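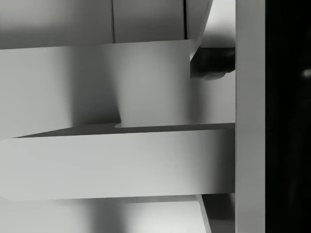
Gobnait Hegarty wrote back that the old word list was no good to her past the letter M, half the entries had no source village and the spelling changed every few pages. Fair enough. So this is the redo.

Serkberg Dialect Word List - readme

What it is

1400 headwords from the valley towns, mostly farm, kitchen and weather talk. One plain text file, tab separated. Plus a smaller file of sayings, 50 of them, not cleaned up yet.

Headwords are in the spelling Hannelore Lüthi used in her notebooks. Where she had two spellings I kept the later one as the headword and put the other in the variant column. Didn't try to modernise anything.

Where the words come from

- Lüthi notebooks, 4 of them, typed up by Gion Kuster and me
- letters to the Rivadeneira newsletter, the back-page column
- kitchen table talk, written down on the spot, no recordings
- a handful from a church cookbook. Marked CB. Treat with care, the editor liked to tidy things

Nothing scraped off the web. Nothing from the school primer either, it's a different valley and people get cross.

Columns

headword
variant (often blank)
part of speech - n, v, adj, adv, x. x means I couldn't decide
gloss in English
village
source
note

Village is where the speaker grew up, not where they lived when asked. Hermine Bühler's words all go under the upper village even though she'd been down by the lake most of her life. If it wasn't written down the field says unk. Please don't guess and fill it in, I spent most of February taking guesses out.

Changed since the last one

N to Z now has sources, apart from the U words, see below
spelling made consistent across the whole list
colour words pulled together, they were scattered under grey, gray, dun and so on
cheese words checked again by Gion. He disagreed with 2 glosses, both fixed
duplicates merged. Might of missed a few
removed the rude ones from the sayings file, then put them back after complaints

Known problems

U is a mess. The notebook got damp and those pages are stuck together.

Verbs are thin. Hannelore wrote down names of things, tools and animals and so on, and she hardly bothered with verbs unless they were funny.

Stress isn't marked. Edvin Fagerlund has a scheme for it but we haven't agreed on it and I don't want two systems in one file.

The weather section has far too many words for sleet and I can't tell which ones are truly different. Glosses just say "sleet" for now. If you grew up with any of them please write.

Accented letters sometimes come out as question marks when opened in a spreadsheet. Import as UTF-8 instead of double clicking.

Using it

Free for any non-commercial use, teaching included. Credit the Serkberg list and keep the source column in if you pass it on. If you want to print it, ask first, Hannelore's family has a say in that.

The Tulia dictionary app can load the file as is. Pick "tab list", then skip the first line. Sorting is a bit off for umlauts, haven't looked into it.

Corrections

Send headword, what's wrong, and where you heard it. Village is plenty, I dont need your grandmother's name unless she wants to be in the note. One correction per line makes my life easier. I get to them in batches, usually when it's raining.

Last updated 19/04/2025. Sayings file still to be alphabetised.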